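Home | Issues | Rooms | Tools and Care | Letters | Subscribe

February issue

By our contributor in Uvton

The Long Handle: In Praise of the Standing Sweep

In the house where I grew up, the broom lived behind the kitchen door and the dustpan lived under the sink, and the two of them never met except on the floor. To use the dustpan you had to go down on one knee. My grandmother did this many times a day, with one hand on the cupboard to help herself up again. I did not think about it until my own knees began to speak to me.

Now I live in Uvton, in an apartment with a stone floor, and I have become a person who has opinions about dustpans. The kind I want to write about has a long handle, so the pan goes to the floor and you stay where you are.

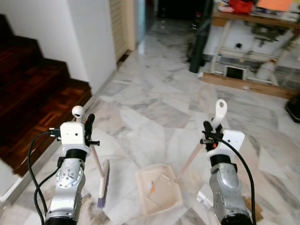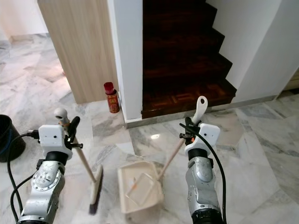

Light wooden handles, a white knob on the broom, a white hanging loop on the pan: the pair in both pictures is of the plain type I like best.

What Stone Asks From a Broom

Wood forgives a careless sweeper. It has small gaps where the dust can rest until the next time. Carpet forgives even more, and you can live with it for a week without knowing what is inside. Polished stone hides nothing when the light is low. At four o'clock in the afternoon in winter, the sun comes flat through my window and every crumb has a shadow.

Marble also has its own character. It is softer than people expect. A grain of sand under a shoe can scratch it, and the scratches become a dull path from the door to the table. For this reason the sweeping has to come before any washing. If you bring a wet mop to a floor which still has grit on it, you are only moving the grit in circles.

The bristles should be soft enough to bend when you press them, with split ends if you can find them. Stiff bristles are for the yard. On a smooth floor they throw the crumbs forward, and you follow them around the room like a shepherd. I made this mistake with my first broom, which I bought at the market for a small price and used for one unhappy month.

The narrow head is sometimes considered a disadvantage, and it is true that you need more strokes for a big room. But most of us do not have a big room. We have a space between the table and the wall, and four chair legs, and the corner behind the bin. A narrow head goes in there, turns, and comes out with what it found.

A Visit to Konutari

To learn more, I took the bus to Konutari, a workshop which has made brooms and brushes since before the new road was built. It is a long low building with a smell of sawdust and glue. In the front room the handles stand in barrels, and you are invited to take one and try it for your height. I had never in my life tried a broom for my height.

The rule they gave me is simple. Stand straight with the broom beside you. The top should come somewhere between your shoulder and your chin. If it is shorter, you will bend without noticing it, and your back will notice it the same evening. The handle of the pan can be much shorter, because that hand stays low and quiet while the other one does the work.

The workshop makes 3000 brooms in a good year, and 2000 of the long pans. I asked why there are fewer pans, and the answer was that a pan lasts longer. The lip is the part which gets old. When it is bent or chipped, it leaves a thin line of dust behind at every stroke. Everyone knows this line. You pull the pan back, sweep again, and the line is there, a little thinner.

Some makers now put a strip of rubber on the lip. Brikon, the hardware shop near the station, sells both sorts, and I have used both. The rubber sits nicely against the floor but it gathers hair, and then you must clean the thing which cleans. I went back to a plain lip.

The Method

I was taught to sweep from the walls to the middle, and I still do this. Short strokes, always pulling, with the head of the broom staying near the floor at the end of each one. If you lift it high, the light dust flies up and comes down again after you have put everything away.

When there is a small pile, bring the pan to it and put the lip flat. Sweep a little in. Move the pan back the width of two fingers and sweep again. Larger pieces, such as paper or card, I pick up by hand first, because they lie across the lip and the crumbs jump over them.

Empty the pan immediately. A full pan standing in the corner is waiting for somebody's foot.

Where to Keep Them

A broom should hang. Standing on its bristles, it bends to one side after some months and then it sweeps only with its elbow. The hanging hole in a pan handle is there for the same purpose, and one nail is enough. In Wihongi, where my sister has her house, the old kitchens have a row of wooden pegs beside the stove, and the broom and pan hang there next to the aprons as part of the room.

I wash the bristles once a month in a bucket of warm water with a little dish soap, shake them outside, and hang the broom with the head down until it is dry. The wooden handle gets some oil in spring. It has become darker where my hand goes.

Reader comments

marblehall: We have the same trouble with the afternoon sun. I now sweep at four on purpose, you see everything.

Tessel44: Disagree about the rubber strip. Mine is three years old and a comb takes the hair off in a minute.

oldporch: Which height for a person who is very tall? Every handle I find in the shops stops at my ribs.

kitchen_at_nine: I had the dust line for years and thought it was my technique. Bought a new pan on Monday. It was the pan.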